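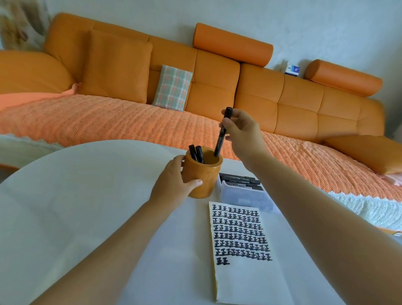

Reviews > Home Safety > Earthquake Alarms

Julance Home Quake Alarm: 16 months on the wall

I live outside Morais, in a one-story house on a concrete slab, and we feel a few small earthquakes every year. Most of them rattle the dishes and are over before anyone has stood up. After a stronger one woke the whole street in April, I bought the Julance Home Quake Alarm. It has been up in my hallway for 16 months now, which is long enough to have an opinion.

The Julance is a wall unit with a motion sensor, a siren and a small display. It costs $76. It picks up the first, weaker shaking from a quake and sounds the siren before the stronger shaking gets to you, if there is any gap between the two. How big the gap is depends on how far away you are from the source. If the quake is right under your town, you get no warning worth having. The box does say so, in small print on the back.

Installation

The unit has to be screwed to a wall stud or to a masonry wall. Adhesive strips are not supplied and the manual tells you not to use them. I put mine on a stud at shoulder height, away from the front door. Finding the stud took longer than everything else. There are two screws in the box and a paper template, and the template is a little too small, so the second hole was off and I had to drill it again. Measure the holes on the back of the unit and ignore the template.

Once it is up, you press the set button and leave it alone while it levels itself. The light blinks green through this and then goes steady. On my first try somebody shut the bathroom door hard and it started over.

Power is by wall adapter, with a backup battery inside. The cord is short. Check where your outlet is before you pick a wall.

Settings

There are four sensitivity levels, set with a switch on the side. The factory setting is level 2. I tried level 4 for the first week and the siren went off when a loaded truck passed, when the dryer was spinning and when a kid jumped off the couch. At level 3 it still reacted to the dryer. Level 2 has been fine. At level 1 it slept through a quake that I felt clearly while sitting down, so I would not bother with level 1 unless you live beside a rail line.

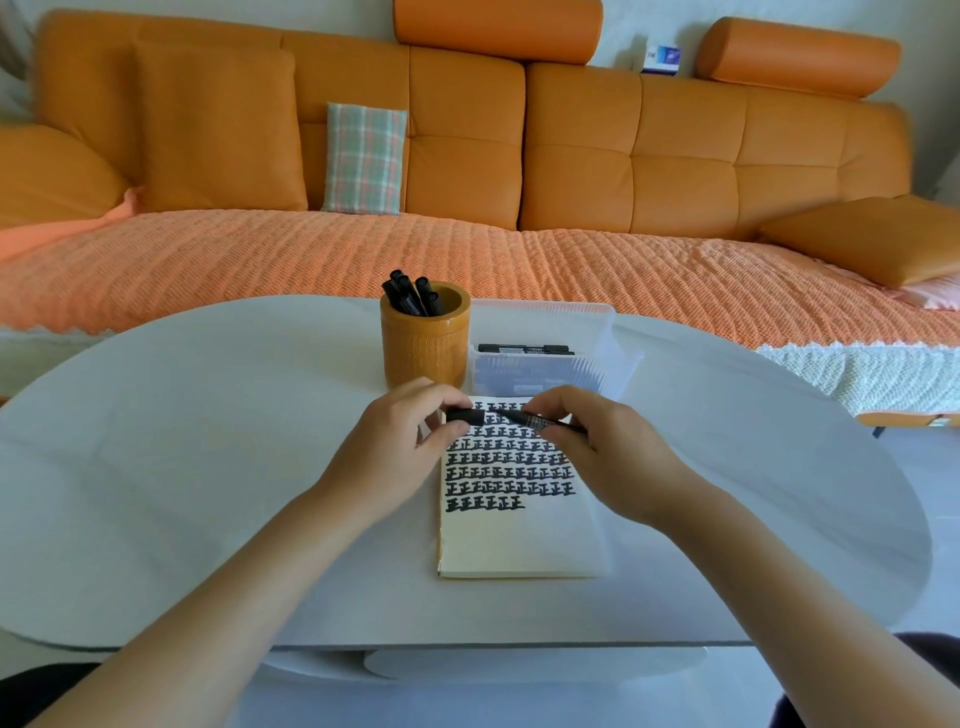
Will it shut off my gas by itself?
You need a separate shutoff valve for that. The Julance has a two-wire output that can signal a compatible valve, but the valve is not in the box and a licensed plumber has to fit it. In many homes a mechanical seismic valve on the gas line is simpler and does the job without any alarm attached.

How it did in real earthquakes

I keep a list on the side of the fridge. In 16 months we felt nine quakes at home. The alarm sounded for six of them. Of the three it missed, one came while I had it on level 1 and the other two were very light. I was lying in bed both times and doubt I would have noticed them standing.

For four of the six, the siren and the shaking came together as far as I could tell. For the other two there was a short, clear gap, enough to get out from under a shelf but not enough to cross the house. Those two were centered farther off, up past Odatbridge. I think that is a fair picture of what a single alarm in a single house can do. A public alert service uses many stations and can warn you earlier, when one is available for your area. I have one on my phone too and would not drop it in favor of this.

False alarms at level 2: five. Two were during roof work, which I count as my own fault for not turning it off. One was a door. The last two I can't explain.

The siren

It is loud. I can hear it from the yard with the windows closed. It runs until the motion stops and then for a while longer, and the only way to silence it early is to hold down a button on the underside of the unit. A bigger button on the front would be better. My advice is to let everyone in the house practice with it once in daylight.

The event log

Each time the sensor trips, or comes close to tripping, it writes a line in the log with the time and a strength number. The memory holds 3000 entries and then writes over the oldest. You read it on the display one line at a time, or through the Cikus app, which you have to download separately.

The strength number is Julance's own scale and does not match magnitude or the intensity numbers in the news. The manual has half a page on this and it is not very clear. In practice I only use it to compare one event with another. Anything under 20 has been traffic or laundry. The strongest real quake gave me 61.

The Cikus app is the weakest part of the whole package. It connects over Bluetooth, so it is no use when you are away from home. It logged me out after both updates. The list of events can be sorted by time but not by strength, and if you want to save it you get a plain text file with no column headings. It does work, and the times have matched the official reports to within a few seconds.

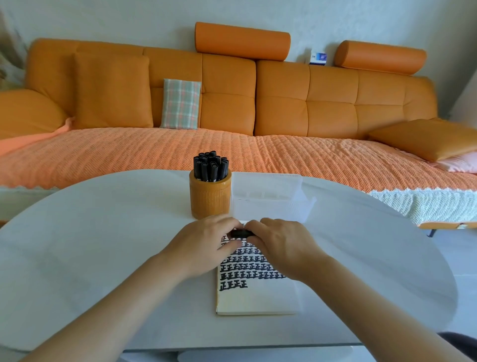 The other thing I would change is the battery. The manual says it will carry the unit through a power failure overnight, and when it was new it did. After the first year I unplugged the adapter at bedtime to test it and the unit was dead by breakfast. A replacement is easy to fit, with one screw and a clip, but it is a shape I have not found in any hardware store, so I ordered from Julance and waited three weeks. Order a spare when you buy the alarm.

Customer service answered my battery email the next day. They did not answer my question about the strength scale.

What I looked at before buying

The cheaper pendulum alarms are fine as a curiosity and need no power. The one I had before hung beside a door and rang for every draft. At the other end are the hobby seismographs that draw a trace and share it online. Those are more interesting to look at and cost a lot more, and most of them have no siren.

Ratings

Installation: 3 out of 5
Detection: 4 out of 5
Siren: 4 out of 5
App: 2 out of 5
Battery: 2 out of 5
Overall: 3.5 out of 5

I would buy it again at $76, after the water heater is strapped and the tall furniture is bolted to the wall. If those jobs are still waiting at your place, spend the money there first. The brackets for two bookcases cost me less than the alarm did.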